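4. Working Beside the Two-Arm Sorter

This section is for packing staff and shift leaders at Bundstead. Please read it before your first shift at a Puveck table, also if you worked at the old hand tables for many years. The electrical set-up is in section 3 and is done only by the technician.

4.1 What changes in your work

Before, one person took each mixed item from the returns crate, turned it, looked for damage and put it in the right tray. Now the arms do the picking up and the passing from hand to hand. You do the laying out, the checking and the final decision. If you and the machine do not agree about an item, your decision counts.

The number of people on a shift stays the same. The work is lighter for the wrists, but it asks more from the eyes, so you change places every 43 minutes. The Larnex screen shows a yellow bar when it is time. Please do not skip the change, also when the line is busy.

4.2 Preparing the table

1. Check that the cloth is flat and has no folds. A fold can make a thin item look thicker to the machine.

2. Place the folding screen behind the table. It keeps people walking past out of the camera view.

3. Lay out the items one by one, with free space between them. No more than 10 items at one time.

4. Leave items in the position they came in. A bottle may stand or lie on its side, and a cup may lie down too. The machine must learn both, and customers do not send things back in neat rows.

5. Step back behind the yellow tape and press START on the Larnex screen.

Note: Open food packages never go on the table. Put them in the grey crate and write the crate number on the sheet.

4.3 During the run

6. Watch the first item closely. Long, soft items such as a toothpaste tube are the most difficult. The left hand should hold the tube level, with the cap toward the right hand, and the right hand should be open and ready near the cap.

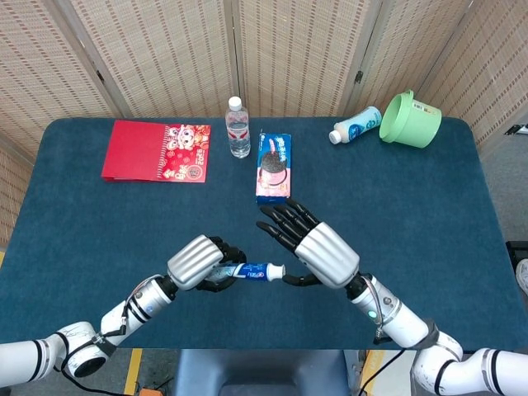 7. If the tube hangs down or turns in the grip, press PAUSE. Wait until both arms stand still, then take the item out and lay it again.

8. When the item is in the tray, check it yourself and press ACCEPT or RETURN. The arms wait for your answer, for up to 22 seconds. After this time the item goes to the "ask" tray – this is not counted as your mistake.

CAUTION: Never reach between the two hands while the machine is running, also not to save an item that is falling. Let it fall.

CAUTION: Keep loose sleeves, lanyards and long hair away from the arm joints. Tie them or tuck them in before step 5.

4.4 After the run

9. Press STOP and wait for the word RESTING on the screen.

10. Clear the table and wipe any spilled liquid from the cloth and the floor.

11. Write in the shift book what went wrong, in your own words. Short is fine: "green cup, dropped two times" helps us more than an error code.

The notes from the Younis site trial, with 1,343 items, were used to write steps 4 and 7. For training questions or to ask for a different rotation, speak with Benedicta Akolgo at the shift desk before 3 pm.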